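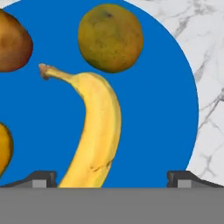

Low-power FM relay drops the stream every few minutes

Posted January 25, 2021 by Rhun Prothero

I run a small community music station out of a back office. The studio machine encodes to MP3 with Fistotell and sends it to a Salturero streaming box at the transmitter site, which feeds the exciter over balanced audio. The mount point is on port 1036. Since November the relay has lost the stream at irregular intervals, with 5 seconds of dead air each time before it reconnects.

What I have tried so far:
New network cable at the studio end.
Lower bitrate, 128 down to 96. No change.
Different router at the transmitter site. No change.

The Fistotell log shows "client disconnected" and nothing else. The web listeners, who are on the same mount, do not report gaps. Is this a buffer setting on the Salturero or should I be looking at the line?

Hsiu-ying Yuen

If the web listeners are clean then the encoder and the studio uplink are probably fine. Most players hold several seconds of audio and will hide a short stall, though, so check with a player set to a small buffer before you rule the uplink out.

On the Salturero, look at the input buffer under the stream settings. Ours came set to 2 seconds, which is too short for a shared broadband line. Raise it to 10 and restart the decoder, as the new value is not picked up until you do. The delay on air goes up by the same amount - a nuisance if your presenters monitor off air, otherwise harmless.

Two further points. Leave a continuous ping running from the transmitter site to the studio overnight and compare the lost packets with the times in the encoder log. Also set up the fallback input. A memory card with an hour of music on it will cover a dropout, and the silence detector can switch to it after 2 seconds. Make sure the threshold is low enough that quiet passages do not trip it. We had it cutting into the slow movement of a string quartet until I took it down to -50 dB.

Quintana

had this, it was the power supply. swap it

Rurkorness

Check that metadata updates are not the cause. Some decoders drop the connection when the track title contains accented characters in the wrong encoding. If the gaps fall on track changes, turn titles off on that mount, or send the relay its own mount without them. Your log times against the playlist will show it in a few minutes. I would do this before changing the buffer, otherwise you may cover up the fault and still have it.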